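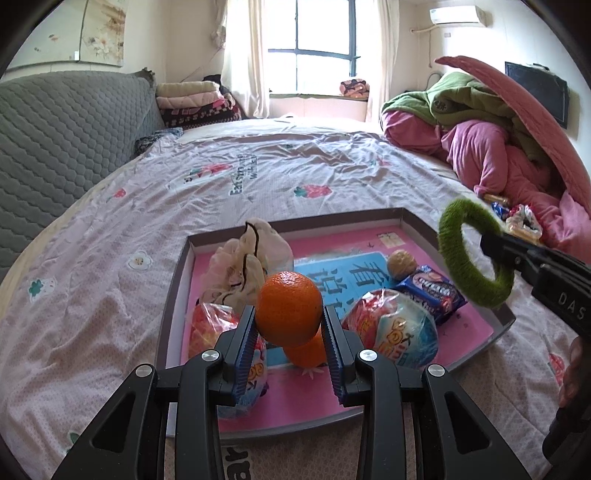 # Snack Tray, Spare Room

Notes on how we keep the snack tray going, plus the folder of lists that goes with it. I started this as a text file on my phone and it got out of hand, so now it lives in here with a proper README (sorry, Pallavi, I know you liked the paper version on the fridge).

## What's in the folder

- `tray.csv` – everything that has gone on the tray, one line per item, 892 lines so far
- `swaps.md` – what to buy when the shop's out of the usual
- `wrappers/` – scans of packets I wanted to remember, up to 99 of them, though a few are doubles I haven't weeded out
- `old/` – the list from the Sirkden flat, before we had a tray at all

## The tray

It's the shallow one with the pink base and the big Chinese characters on a light blue panel. I love it! The rim is low enough that you can reach in while lying down, and it sits flat on the bed as long as you smooth the sheet out first. Don't put it on the quilt. I've done that and spent a good while hunting for a walnut.

## What goes on it

Mandarins are the backbone. Get the bright ones from Wollgate market if you're passing on a Saturday. After that it's whatever's about, but I try for a mix:

- puffed things in a big clear bag
- Oreos (the blue packet)
- a few wrapped sweets
- walnuts in the shell, and please bring the cracker back to the kitchen afterwards

Odair Assunção keeps asking for crisps. Crisps are allowed in the packet, never tipped out. The strawberry sheet is my favourite, the one that says "Eat smart with ELF" all over it, and I've washed grease out of it more times than I'd like.

## Columns in `tray.csv`

| column | what I put in it |
|---|---|
| `item` | plain name, so "mandarin" and not the variety |
| `kind` | fruit, nut, biscuit, sweet, puffed, other |
| `from` | shop or person |
| `again` | yes, no, or "ask Pallavi" |

`from` is blank for 176 lines, mostly early ones when I was only writing down names. If you remember where something came from, fill it in! Guesses get a question mark after them.

"Sachdeva" in that column means the corner shop and not the family upstairs, who also give us sweets now and then. Those go in as "upstairs".

## Tidying up

Peel and wrappers go in the kitchen bin before the telly goes off. Half-eaten packets get a peg. Blankets go back on the stack by the headboard, folded, and the round pink cushion can stay wherever it ends up, I've given up on that one.

## Still to do

- [ ] weed out the double scans
- [ ] sort out `kind` for rice crackers (puffed? biscuit? Odair says both)
- [ ] add the January lines from Pallavi Katiyar's notebook
- [x] new pegs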